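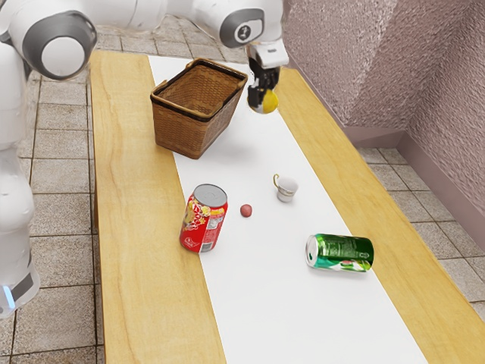
A white robot arm over a long wooden table.

Two nights by the estuary

Tollville's residential centre has reopened to primary groups. We joined a Year 5 trip to see how the new timetable works.

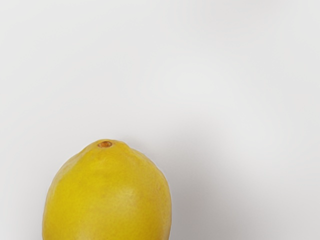 Words: Our school visits correspondent

The coach from Prerkov Primary pulled in just before noon, and lunch was eaten on the sea wall. Tollville takes one school at a time, up to 89 pupils, and the whole site is theirs until they leave.

The old programme packed in five activities a day. Staff have cut that to three, with a long gap after tea. Teachers had asked for it on the feedback forms for years. Children use the time to write up their field notebooks or play on the grass.

Mornings are spent on the mudflats. Groups walk out with a leader from Tronholm, the company that runs the outdoor sessions, and dig for lugworms at marked points. Wellies are provided in all sizes, though schools should send a list by February for summer visits.

The river study on the second day follows the Brandão footpath to the weir. It is 600 metres each way on a level surface, and wheelchair users can reach every sampling point except the last.

Food is plain and there is plenty of it. Packed lunches can be swapped for a hot meal if the weather is poor.

Last year the centre hosted 622 pupils. Most came from within an hour's drive, and the bookings team would like to see more schools from further inland. Preliminary visits for group leaders are free and include an overnight stay.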